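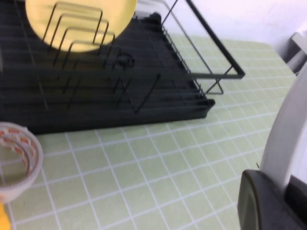

Dish rack and yellow plate on a cutting mat.

5.3 Stringing and Tension Setup (Balogh 35 Tennis Stringing Machine)

1. Set the drive to standby and wait for the display to show 0.
2. Mount the racket with the head at six o'clock. Tighten the two inner supports first, then the four side arms. The arms should touch the frame without pressing it.
3. Hold MODE until the unit symbol flashes. Select lb or kg.
4. Enter the reference tension. The factory setting is 60 lb. Do not exceed 90 lb on any frame.

CAUTION: Keep fingers clear of the gripper head while the motor is pulling. The foot pedal stays live in standby.

5. Thread the first main through the throat grommets and pull both ends level.
6. Clamp one side close to the frame. Pull the other side and clamp it.
7. Continue the mains, never more than two strings ahead on either side.
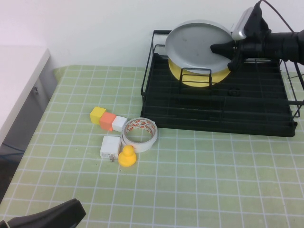 8. Before starting the crosses, check that the turntable brake is released. If it drags, see 7.2.
9. Weave one cross ahead of the string being pulled. Straighten each cross before clamping.
10. Tie off at the grommet marked in the racket maker's pattern.

Note: Polyester strings lose tension after clamping. Set pre-stretch to LOW for these strings and to OFF for natural gut.

Note: Machines with the Jallitz clamp base need firmware 3718 before pre-stretch can be used. To check the version, hold MODE and + at power-on.

Recalibrate every September, or whenever the machine has been moved. The procedure is given in 6.1.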